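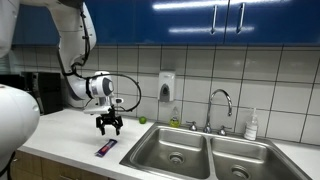
**Soap dispenser on tile keeps coming loose, right over the sink**

Posted by **Babar Lashari** in Kitchens & Baths

Shared kitchen at work, Lernley building, ground floor. White tile backsplash, dark grout. We have one of those white wall soap dispensers with the gray push panel, stuck to the tile above the sink. Adhesive back plate, no screws. Fell off in July. Stuck it back up with the strips that came in the box. Fell off again Friday, bag of soap and all, into the sink.

Landlord says no drilling the tile unless I get it in writing, and that's a whole thing. Counter is white too so every drip shows, and people end up using the dish soap for their hands when the dispenser is down. Goes thru a bottle in no time.

So – is there a glue that holds on glazed tile with steam and splashing, and comes off later without wrecking the glaze? Or do I just fight for the screws? Budget is $38, thats what's left of the kitchen money. Don't want to move it far, folks are used to it there.

**tilewitch**

It's the prep, not the strip. I'd bet money the tile had soap film on it when you restuck it. You can't see it on white.

What I do:

- take the dispenser body off the back plate, do the plate by itself
- scrape the old strip off with a plastic scraper or old gift card. No razor if you're nervous
- dish soap and water, rinse, dry
- rubbing alcohol, clean rag, twice. let it dry all the way
- keep the plate on ONE tile if it fits. If it has to cross a grout line, no strip over the grout, there's a dip there and water gets in behind
- press hard, a full minute, then tape it with painters tape
- leave it empty overnight. Don't hang the full thing on it the same day!!

For glue I'd skip the strips and go with clear silicone, the 100% kind. Dots, not a full smear, and keep it back from the edge so you can get fishing line behind it later. Cuts right off, then you peel the rest with your fingers mostly. I've used the Gister one, it was fine, nothing special. Silicone wants a full day before weight, longer if the room is damp.

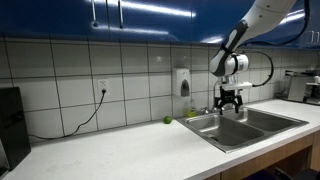 Also look at how far it is from the faucet. If people are pushing the panel with wet hands all day the water runs down the wall and sits on top of the plate. Run a thin bead of silicone along the top edge and down the sides, leave the bottom open so anything that gets in can get out. Do that after the plate is cured.

Oh and fill it halfway. A full bag is heavy and every push is a little tug on the plate.

**mo_in_unit_29**

just drill it. holes in the grout not the tile, grout can be patched and dark grout hides it really well. landlord will never know

**tilewitch**

Please don't, he said it needs to be in writing. And the grout lines probably don't line up with the holes in the plate anyway. Plus you don't know what's behind there that close to a faucet.

**Ririmov Repairs**

Agree on the silicone. One thing to add: check the back plate for a warp before you blame anything. Lay it face down on the counter and press the corners. If it rocks, no glue will save you, get a new plate. Sethi sells them separate from the dispenser, or did last time I looked. Ours at the shop rocked like crazy and we went thru 3 packs of strips before anybody checked.

If you do get permission later, use a tile bit, go slow, no hammer setting, and put a dab of silicone in each hole before the anchor.

**Babar Lashari**

Ok plate does rock. One corner. Ordering a new one and a tube of silicone, comes in under the 38. Will do the alcohol thing after everyone leaves and put a note on the wall so no one hangs it back up early. Thx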